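Home | Products | Vehicle safety | Support | Contact

Kemholm vehicle fire extinguisher, dry powder

Print this page | E-mail to a friend

The Kemholm is a small dry powder extinguisher for cars, vans and motorhomes. It is meant for a fire in its first moments, such as smouldering wiring under the dash or a small flame near the engine bay. If a fire has taken hold, get everyone out, move well away and ring 999.

The body is red painted steel with a pressure gauge on the neck. The needle should sit in the green. If it has dropped below, the extinguisher needs replacing, as this model can't be refilled.

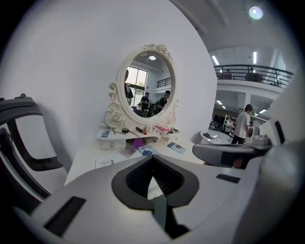 A gripper at a desk, by a curved white wall.

Fitting

A steel bracket and 4 screws come in the box. Most owners fit it in the passenger footwell or against the front of the driver's seat base, where it can be reached from either door. Don't put it in the boot. A rear shunt can jam the lid, and luggage always ends up on top of it.

Before you drill, look under the carpet for wiring and airbag parts. If you would sooner not drill, the Masanja strap kit (sold separately) holds the extinguisher to a seat post and takes a few minutes to fit. Pull the strap tight and try it again after the first week – webbing gives a little when new.

Using it

Stop, switch off the engine and get your passengers out first. Pull the pin, stand back with the wind behind you and aim at the base of the flames. The powder lasts 9 seconds, so use short bursts.

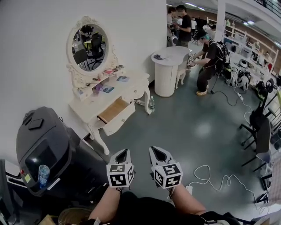 With an engine fire, leave the bonnet on its first catch and spray through the gap. Lifting it fully lets in air and the flames can come up at your face. Powder left on metal and wiring will corrode it, so have the engine bay cleaned by a garage afterwards.

The powder works on petrol, diesel and small electrical fires. It will not stop a fire in the main battery of an electric car. For those, leave the vehicle and tell the fire service what sort of car it is.

Looking after it

Check the gauge once a month and turn the extinguisher upside down a few times to stop the powder settling. Our workshop manager, Kibet Minja, does the vans every July as well, when he takes each one off its bracket and looks for rust under the clamp.

Details

Height: 47 cm with bracket
Discharge time: 9 seconds
Bracket: steel, 4 screws supplied
Refillable: no
Supplied by: Jusska

Orders placed before 11 a.m. go out the same day. We can't send extinguishers by air, so island addresses take longer. The Kellel window hammer and belt cutter can be added to the same parcel.

Shares: 11 | Comments: 4

Print this page | E-mail to a friend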